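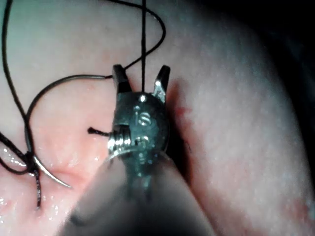 4. Bench build and wrist camera

4.1 Setup

The arm lives in a shared workshop in Wukuvville, on the end bench, bolted through. Not a clean room. Other members saw and solder in the same space so everything gets covered when we leave. Two jobs drove the build: hold a needle driver steady enough to pass a curved needle, and keep a small camera near the wrist so that the jaws are always in view.

Motor pack and cable tensioner are ours (Urnach drawings, revision 2). The bracket was printed on the workshop machine, 31 g with the screws in. First bracket flexed. Second one did not, or not enough to measure with what we had. Controller code is the Dhillon branch, with the homing routine swapped out and a software stop added at the far end of wrist travel. Power supply and emergency stop sit on a board under the bench, within reach of a foot, which has been handy more than once.

Cable slack was the main headache. The wrist is driven by four cables and if one goes soft the jaws close late on one side. We re-tension before each session now. Takes a few minutes, boring, but skipping it cost us most of a weekend in the early runs.

4.2 Camera placement

Placed close behind the tip, looking along the shaft. Pros: the jaws stay in nearly the same part of the picture whatever the arm does, so the same crop can be used throughout. Cons: the shaft is too near to focus and eats a good part of the view. Working distance was set at 80 mm by trial. Closer and the jaws blurred as well, further and the thread got too thin to follow.

Lighting took longer then expected. A moist surface throws back small bright spots, and polished steel does the same, so a plain brightness threshold picks up the glints along with the needle. We ended up tracking shape first (thin arc, pointed end) and using brightness only as a tie-break. Thread is easier. Black on pink, good contrast, though it loops over itself and the tracker will happily join two strands that merely cross. 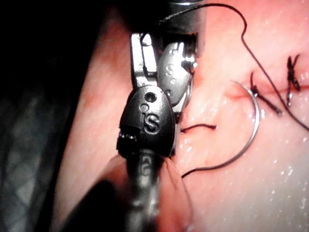 Figure 4. Needle driver (left), two knots along the cut, needle lying left of the nearer knot. The long thread crosses the cut between the knots.

4.3 What counts as a stitch

We score a stitch when there is a knot on the cut with both tails trimmed. Loose ends on the surface are ignored by the scorer but not by the tracker, and short offcuts close to the jaws are a known source of false hits. Fix in progress: mask anything shorter than a set length. Needs care as a real tail can be just as short.

Labelled set so far is 158 stills, all done by hand, all by one person, so no agreement figure to report. Labels are jaw tips, needle (if present), thread path, knots. Jaw state was kept simple, open or shut. Half-open is a seperate class in the Fendeck scheme but we could not apply it the same way twice.
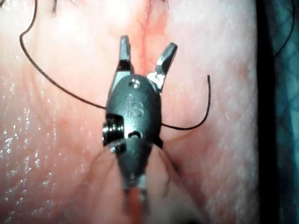
Wukuvville, 25 Nov 2024

Added after the main text was drafted. Jaw-open detection rerun with the new crop, same stills, same labels. Better where the gap between the jaws has plain surface behind it. Still poor where thread passes close by the housing, as the edge finder takes the thread for part of the metal. Thread running behind the wrist is handled as two pieces for now, one either side, with no attempt to join them up.

Also changed: the outer strip of each picture is now dropped before tracking. Dark borders and drape texture at the side were giving short false strands. Table 3 has not been updated for this and should be read with the old crop in mind. Tensioner springs to be replaced in December, then the full set gets run again from the start, cables checked before and after.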